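Hindum sets new cleaning and labeling rules for self-serve drink dispensers

November 2025

The Hindum district health office has published revised rules for unrefrigerated self-serve drink dispensers in cafes, hotels, offices and event rooms. The rules take effect in April and replace a guidance note that covered only dispensers connected to a water line.

The new text applies to any container with a tap that is filled by hand and used by the public or by staff. Glass, plastic and stainless steel units are treated the same way. Private homes are exempt, as are events where drinks are poured by a server.

Under the rules, a dispenser holding plain water must be emptied, washed and refilled at least once every 24 hours. If fruit, herbs or cucumber have been added, the limit is 7 hours from the time of filling. Ice made from tap water does not count as an addition, but frozen fruit does. Topping up a partly full dispenser does not restart the clock.

Each unit must carry a label showing the time of filling and, where something other than ice has been added, the ingredients. Handwritten labels are accepted as long as they stay legible when wet.

The tap is the main technical change. Operators will have to take it apart at every wash, including the washer and the retaining nut, and clean the bore with a brush of matching diameter. Taps that cannot be taken apart without tools may stay in use until the end of next year. After that they must be replaced.
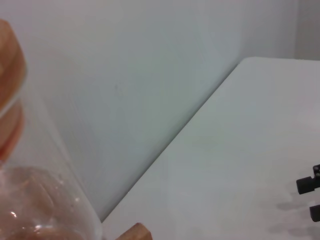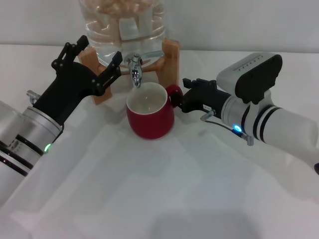 Second picture: water in a clear glass dispenser on a wooden stand.

The revision follows a sampling program run by the Pavliuk laboratory in Lellach. The laboratory collected 200 samples from dispensers across the district, taking one from the tap and one from the body of each unit. According to its report, bacterial counts from the tap were higher than those from the body in most of the pairs. The gap was widest in units where the tap had been rinsed in place. No pathogens were found at levels that called for closure of a site, and no cases of illness were linked to the units tested.

The report also compared washing methods. A full cycle in a commercial dishwasher brought counts down in the body but had less effect on assembled taps. Hand washing with the tap removed and brushed gave the most consistent results. Soaking alone, even overnight, did not.

Stands and drip trays are covered in a separate section. A stand must lift the tap high enough that a cup can be filled without the rim touching the outlet. Wooden stands remain allowed if the surface is sealed and free of cracks. Fabric under a dispenser must be changed daily, or sooner if it is wet through.

Kelov, a catering supplier based in Lellach, said it would stock replacement taps for the common thread sizes before the rules come into force. The company asked the office during the comment period to allow 24 hours for all drinks, on the grounds that a shorter limit would mean a second fill during evening events. The office kept the 7-hour limit but dropped a draft requirement for a written cleaning log at sites with no more than 2 dispensers. Larger sites must keep a log for the current and previous month.

Inspections will be carried out as part of routine visits. A first breach leads to a written notice and a follow-up check. Repeated breaches may bring a fine of up to 2000 per site – the same ceiling that applies to ice machines.

The full text and a printable label template are available at the district office counter in Lellach. Questions on older taps can be submitted in writing, with the make and thread size stated.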